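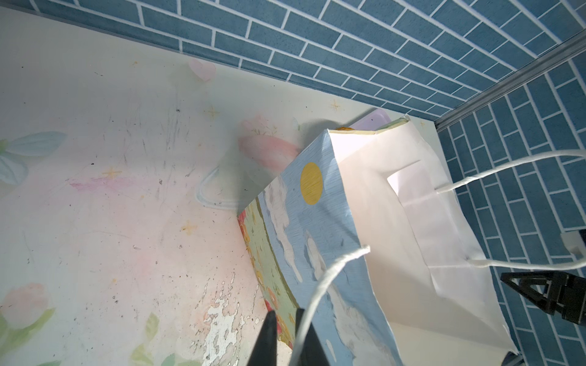
Why does the rye paste go thin after the second night?
Most likely the bran keeps breaking down the starch while the pot sits warm, and the paste lets go of its water. Mine was fine at 8 in the evening and ran off the brush by breakfast.

Workshop notebook, June, paste trials cont.

Three pots made up from the Rutach flour, same weight of flour in each, 259 g water. Pot A cooked slowly and left on the shelf by the boiler. Pot B cooked the same way and kept in the cold cupboard. Pot C as B but sieved twice before cooking. A had a sour smell and a skin on it. B was usable but grainy. C is the best so far, spreads evenly and doesn't drag on the thin paper.

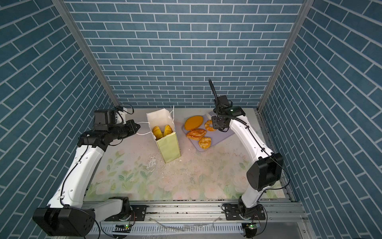 Pasted up test strips from B and C onto grey board, 47 strips in all, and put them under the boards with the Nallon weights on top. Idun thinks I am using too much paste at the edges. She may be right, the first few cockled. Went thinner from strip 12 onwards and brushed out from the middle.

Note for Alvar: the big brush is shedding again. I picked hairs out of four strips. Please don't put it back in the jar with the good ones.

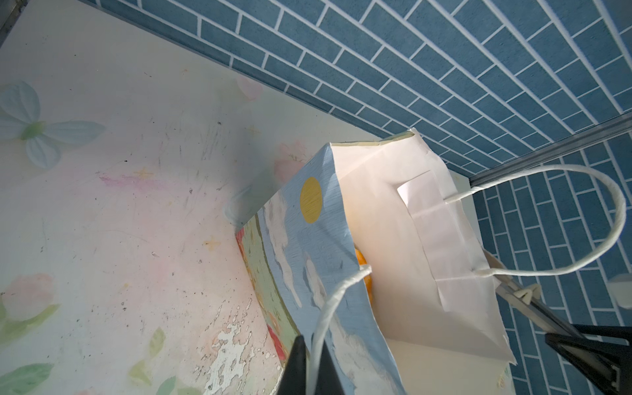 Peel test at 4 pm. C strips tore the paper before the joint gave, except two which lifted at one corner. B strips mixed. Two from A, done only for comparison, came away in one piece with the paste still tacky on the board. Not bothering with A again.

Mansa asked whether a pinch of alum would help it keep. I would sooner not put alum near anything that has to last, but it could go in a pot for the practice books. Will try a small one and label it properly.

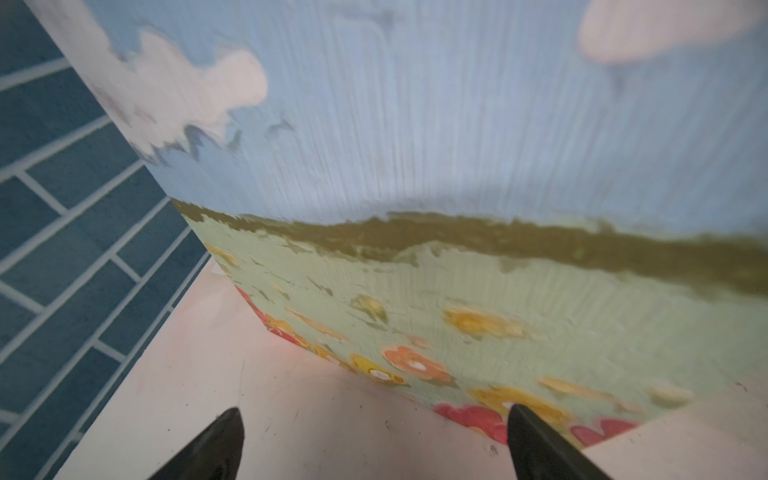
To do: order more flour, the coarse bag is nearly finished. Ask Ylva if Weltmont still do the finer sieve. Repeat C with less water and write down the cooking time, which I forgot to do. Leave the pressed strips alone until Kjell has looked at them.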